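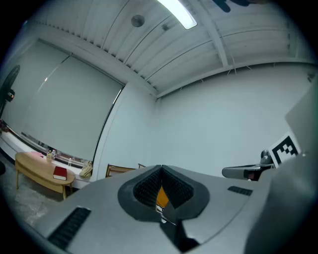 Leftover copies and what I did with them

14 Aug 2020

I finished sorting the back stock of Lotivent this week. There are 544 copies of issue 4 left, all of them in the hall closet, and I have a plan for most of them. A few people have written to ask what happened with that issue and whether there will be another one, so I'm going to put the whole account in one place and link to it when I get the question again.

For anyone who came in recently, Lotivent is a zine about local radio. It covers low-power stations, college stations, call-in shows, the swap-and-sell programs that run on small AM stations in the morning, and sometimes the equipment. It is half-size, black and white, stapled, usually 36 pages. I write most of it and the rest comes in by mail or email from readers.

The first issue had a run of 50. I made it on a photocopier and folded it at the kitchen table with the back of a spoon. I mailed it to people I already traded with and left a small stack at a record store, and it was gone in a month. I did a second run of the same size and that went too. Issues 2 and 3 were done the same way, in small batches, whenever the envelope of orders got thick enough to bother with. I never had more than a shoebox of stock at any time. The cost per copy was high and I lost a little money on each one, but it was a small amount and I was used to it.

With issue 4 I decided to get it printed. I asked for quotes from three shops and went with Dovhaniuk, which does mostly church bulletins and menus and is a short drive from my house. If you have never had offset printing quoted, the thing to know is that most of the price is in the setup. The plates and the press time cost nearly the same whether you want a few hundred or a lot more. When I saw the two prices side by side, the jump from the smaller number to 1000 was only a little more than what I'd spend on photocopies for one ordinary issue. So I ordered 1000. I had no distribution for 1000 copies. I had a mailing list I could have written on one sheet of paper.

I will say the printing was good. The halftones on the transmitter photos came out far better than anything I'd gotten off the copier, and the trim was square on every copy I checked. They also caught a mistake in my page order before it went to plate, which they didn't charge me for. I'd use them again for a smaller job.

The plan, such as it was, depended on a distro. Grendumex had carried issues 2 and 3 in small numbers and sold them, and when I wrote to say I'd have more this time they said they would take a good-sized box on consignment. They did take it. Consignment, for those who haven't done it, means you send the copies at your own expense and get paid when they sell, less the distro's cut, and if they don't sell you either pay to have them shipped back or let them go. It's a fair arrangement for both sides as long as the distro keeps decent records. Grendumex did, and I have no complaint about them. They sent a statement every quarter and a check when there was something to put in it.

The trouble was that their mail order dropped off and then in April they stopped taking orders altogether. They wrote to everyone they carried, explained where things stood, and offered to return stock if we covered postage. I paid for the box to come back. It cost more than I expected and when I opened it one corner had been crushed, so I've set those copies aside. They are readable but I wouldn't charge for them.

The other outlet I was counting on was tabling. I had two zine fairs lined up for the spring and one for early summer, and all three were called off. One refunded the table fee, one is holding it over for next year, and one hasn't answered my email. At a decent fair I can sell a good many copies in an afternoon, plus whatever I trade, and trading was the part I was looking forward to. I've gotten nearly all of my favorite zines by trade.

So that is how the closet filled up. I don't think any of it was bad luck in particular. Even with the fairs and with Grendumex going at full speed I would have had boxes left over. The order was too big.

What I've done about it, in the order I did it:

I wrote to everyone who had ever ordered an issue and told them I'd send extra copies of number 4 for the price of the stamps if they would leave them somewhere. I suggested laundromats, break rooms, coffee shops that are open, the lobby of a station if they had one nearby. More people answered than I thought would. One reader took a bundle and put them in the little free libraries along a bike route, one or two per box, and sent me a list of the corners.

Next I mailed single copies to stations. I went through the low-power listings state by state and sent one to any station with a street address, with a half-page letter. Most of those went into silence, as you'd expect. Several came back as undeliverable, which at least helped me clean up my list -- some of those stations have been off the air a while, and I had been printing their frequencies in the back pages as though they were still going. I've got a correction to run. A few wrote back, and two of those letters are long enough to print.

After that I got in touch with Busteo, the zine library in the basement of the old union hall. They keep two copies of anything they're given, one for the shelf and one that doesn't leave the building. They aren't open to visitors at the moment but they are still cataloging, and they asked if I had the earlier issues as well. I had one copy of issue 1 left. I scanned it and gave them the paper one. I went back and forth on that for a few days, but it will keep better there than in my desk. The staples had already started to rust and they replaced them with thread.

If you make zines and you've never sent anything to a library, I'd suggest it. Put the date and a mailing address somewhere inside, even a P.O. box. The person at Busteo told me undated zines are the biggest headache they have, and that they sometimes end up guessing the year from the ads or from the price of a stamp mentioned in an editorial. My issue 2 has no date anywhere on it. I hadn't noticed until they asked. I've added it to the masthead template so it can't be left off again.

As for money, I did the sums last night. Counting the printing, the postage both ways, envelopes, and the table fee I don't expect to see again, issue 4 lost more than the first three put together. It was money I'd set aside for the zine, so nothing else got shorted, but there isn't any left for a printed issue 5.

There will be an issue 5, back on the copier. I have an article on sign-off announcements mostly done, a reader's piece on listening to a ball game through a neighbor's wall, and the two station letters. I still need something for the center spread. If you have program schedules from a small station, any year, I'd like to borrow them and will return them flat. I'm also looking for anyone who has recorded a swap-and-sell show off the air, on cassette or otherwise, and would be willing to type up ten minutes of it.

Copies of issue 4 are free for now if you send a self-addressed envelope big enough for a half-size zine, with two stamps on it. Ask for more than one if you have a place to leave them, and add a stamp for each. I'll take trades for anything on paper, on any subject. The address is the same P.O. box as before. I pick up the mail twice a week, so allow some time for a reply.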